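Weekend cook wanted for a walking hostel (could be you?)

I run Pallar, a 38-bed hostel on the old drovers' track above Zamberg, and I need someone to cook with me from April until the end of October. I've done most of the cooking on my own up to now and I love it, but last summer we had walkers eating toast for tea because I was stuck on the roof with a bucket, and I don't want another year like that!

The job is evening meals and breakfasts on weekends, plus the odd extra night when a big group books in. We feed people simply. Soup, a stew or a big tray of something baked, bread, a pudding with custard. Half our guests don't eat meat, so you need to be happy making a proper meal out of beans and whatever turned up in the veg box (there will be beetroot, I'm sorry). I'd much rather have someone who's cooked for a big noisy family than someone with certificates who sulks when the oven plays up. You will need a food hygiene certificate before you start, but if you haven't got one I'll pay for the course.

Evening shifts start at 3 and we're normally wiped down and sitting with a cup of tea by 9. Breakfast is the early one, 6 until 10.30, and I do the porridge if you do the eggs. You'd be paid 108 a shift, the same for breakfasts as evenings, and you eat with us. Tips go in the jar and get split between whoever worked.

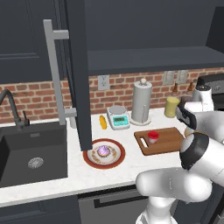 Do I have to live in?

Most of our cooks have lived down in the village and come up by bike or on the 442 bus, which stops at the bottom of the lane and gets here in good time for the evening shift. There's a small room over the boot store if you'd like it, free on the nights you work, with a decent bed and a terrible carpet. The last bus down is at 8.40, so if you don't drive or cycle you'll probably want the room on evenings, or I can run you home.

You'd be working mainly with me and with Raimo Mäkelä, who looks after the bookings and the bar and washes up faster than anyone I've ever met. He'll send you the numbers the day before, and they will be wrong by at least one. We order dry goods from Reinholz every fortnight and you'd have a say in that. I'm very open to new dishes, just please leave the Friday-style fish pie alone, people walk a long way for it.

Dogs are allowed in the bar but not the dining room. Yours is welcome too if it gets on with mine.

To apply, drop me a few lines by the end of February saying what you'd cook for a wet, hungry group of 2 dozen on a small budget. No CV needed, though send one if you've got it handy. I'll ask a few people up in March to make lunch with me, paid, with bus fare on top. Put it through the door or use the contact form and mark it for Tyyne Kemppainen. If you ring, try after 7 in the evening and let it ring, the phone's at the far end of the hall.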